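Marble Worktops
By Yu-na Joo
Wednesday, April 8, 2026
68 shares | 11 comments

A marble worktop is a flat kitchen surface cut from marble, a stone made when limestone is squeezed and heated deep underground over a very long time. It has been used for preparing food for centuries, above all by bakers and sweet makers, and it remains a favourite in home kitchens in spite of its well-known habit of picking up marks. The word "countertop" is more usual in North America, while British kitchens tend to have worktops, though the stone is the same on either side of the water.

Origins of the stone

Marble begins as the shells and skeletons of small sea creatures, which settle on the sea floor and harden into limestone. When that limestone is buried and heated, its grains grow again as tightly locked crystals of calcite, and it is these crystals that give polished marble its soft glow. Light travels a little way into the surface before it comes back out, and people who have lived with the stone for years will often tell you that it looks quite different in the morning from how it looks at tea time.

Pure marble is white. The veins that everyone loves come from other things that were mixed into the limestone, such as clay, sand or iron. Iron tends to give pinks, reds and yellows, graphite gives greys, and serpentine gives green. No two slabs match exactly, which is a great pleasure when you are choosing one and rather less of a pleasure when you have to replace a broken corner.

Use in kitchens

Before refrigeration was common, a slab of marble in the larder was one of the better ways to keep butter and cheese in decent order through the warmer months. The stone draws heat away from whatever is laid on it, so it feels cool to the hand even when it is at the same temperature as the rest of the room. Pastry cooks value it for just this quality, as the fat in the dough stays firm for longer, and chocolate makers still pour and spread their melted chocolate over it.

Whole worktops of marble came later to ordinary homes. For a long while a family might have owned a single board or a small inset slab beside the sink, and many cooks still think this a very sensible arrangement – you get the cool surface where you want it and something tougher everywhere else. In the hill town of Irnberg, where a small quarry was worked until the last of its good white stone ran out, older houses often have one such slab set under the pantry window. A survey of the town by the local historian Ha-neul Ma recorded 174 of them, a few so worn in the middle that a marble (the other kind) will roll to the centre and stay there.

Finishes

Polished marble is rubbed with finer and finer grit until it shines. It shows off the veining beautifully, but it also shows dull spots. Honed marble is stopped at an earlier stage and has a smooth, matt face that hides small marks rather well. A third finish, often called leathered or brushed, has a gentle texture and is seen more on darker stones. Most fitters suggest honed for a busy kitchen, although plenty of people choose polished and never regret it.

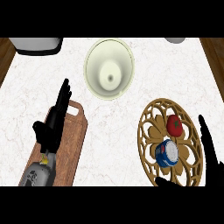

Care and common problems

The mark most often mistaken for a stain is the etch. Lemon juice, vinegar, wine and tomato all react with calcite and leave a pale, dull patch, and no amount of scrubbing will lift it, as the surface itself has changed. Light etches can be rubbed out with a polishing powder made for marble, while deeper ones need a visit from somebody with the proper machine.

True stains come from liquids soaking in. Oil, coffee and beetroot are the usual ones. A sealer slows them down and gives you time to wipe up, though it does nothing at all against acid. For daily cleaning, warm water with a drop of mild washing-up liquid is quite enough, followed by a dry cloth. Oil stains will often respond to a thick paste of baking soda and water, covered, left overnight and then wiped away – and sometimes a second go is needed.

See also: Limestone; Granite worktops; Pastry boards

2477 views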